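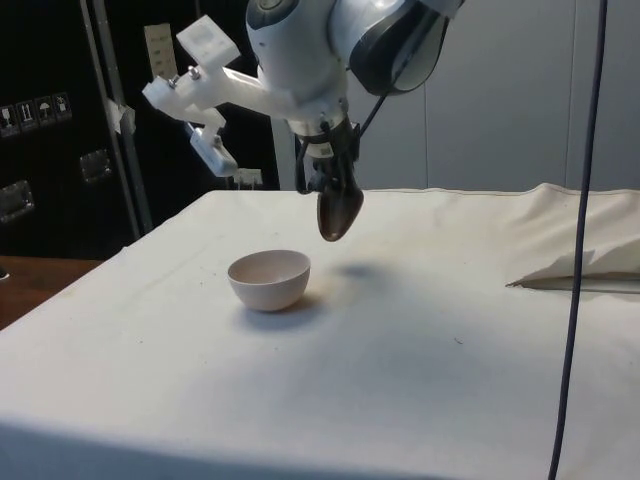 Scooping demonstration

In robotics, a scooping demonstration is a recorded performance of a scooping task, made by a person so that a robot can later learn to do it alone. It belongs to the wider family of methods known as learning from demonstration, and it has long been a favorite among teachers and tinkerers, partly because a bowl, a scoop and a handful of something small are so easy to come by.

Methods

There are two usual ways to go about it. In hand guiding, the operator takes hold of the arm itself and leads it gently through the motion while the joint positions are recorded. In remote control, the operator stands back and works a second device, and the arm follows along. Hand guiding feels natural to most beginners, though a person's own arms can end up blocking a camera's view. Remote control keeps the operator well clear of the table – at the price of losing much of the sense of touch.

Small pieces such as seeds or beans ask for some patience, as they roll, cluster and settle differently on every try. A plain white bowl on a pale cloth makes dark pieces easy to pick out.

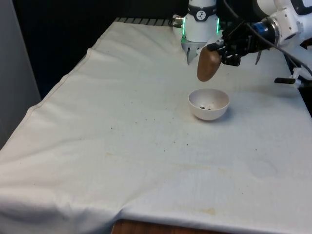
Collections

The Kaimal collection holds 374 scooping demonstrations, all made by remote control. The later Limosetti collection is a good deal larger, with 3611 demonstrations recorded by 14 operators, and it mixes both methods. Its guide suggests six practice runs before any recording begins.

See also

Hand guiding
Pouring demonstration
Remote operation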